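Print this page | E-mail this page

Second-Line Support Technician (Endpoint Recovery), Pukent office

Reference: 3481
Hours: 37.5 per week, with one late shift in every seven
Start: June, or sooner if your notice period allows
Reports to: Service Desk Lead

The post

Surkisen supplies managed desktop support to small firms and public bodies. The endpoint recovery group handles machines that first-line staff cannot bring back by remote session: failed updates, disk faults, corrupted user profiles, lost encryption keys and firmware settings changed by mistake. The group currently looks after 363 client sites from two offices, Pukent and Villanueva. This post is based in Pukent.

Duties

- Take escalated tickets from the first-line queue and record each step of the diagnosis in the ticket.
- Recover user data from failing drives before any repair to the file system is attempted.
- Rebuild laptops and desktops from the standard image and confirm that the device has rejoined the domain.
- Maintain the driver packs for supported models. Packs are reviewed monthly.
- Keep Tavska, our in-house imaging and inventory tool, up to date with serial numbers, warranty dates and disk health readings.
- Write short knowledge base articles for faults seen more than twice.
- Travel to client sites when a device cannot be sent in. Expect up to 200 miles a month. Mileage is paid and a pool car can be booked.

Essential

- Two years in a desktop or field support role.
- Working knowledge of Windows start-up, partition layouts (MBR and GPT), UEFI settings and BitLocker recovery.
- Able to read an event log and a SMART report without a guide.
- Basic scripting in PowerShell or batch.
- Full driving licence.

Desirable

- Experience with macOS or a common Linux distribution on the desktop.
- Some exposure to network booting (PXE) and DHCP options.
- Soldering or board-level repair. There is no bench for this at Pukent at present, but one is planned.

Terms

Salary is paid on the technician scale, points 3 to 7, according to experience. Annual leave is 25 days plus bank holidays. The late shift runs from 13:00 to 21:00 and attracts a flat allowance. Probation is six months. A basic criminal records check is required before access to client systems is given. 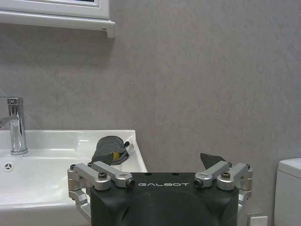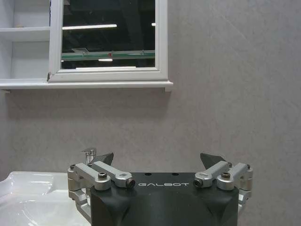
How to apply

Send a CV and a covering note of no more than one page through the vacancies portal, quoting the reference above. The note should describe one fault you diagnosed, the tests you ran and the order in which you ran them. Applications without a note are not read.

Shortlisted applicants will sit a practical test of 90 minutes on a machine that does not start, followed by an interview. Bring photo identification. Tools and boot media are supplied, and personal USB drives may not be connected.

Print | E-mail to a friend

Related vacancies

First-Line Service Desk Analyst, Villanueva
Tavska Developer (part time)
Asset and Disposal Clerk, Pukent
Network Technician, Villanueva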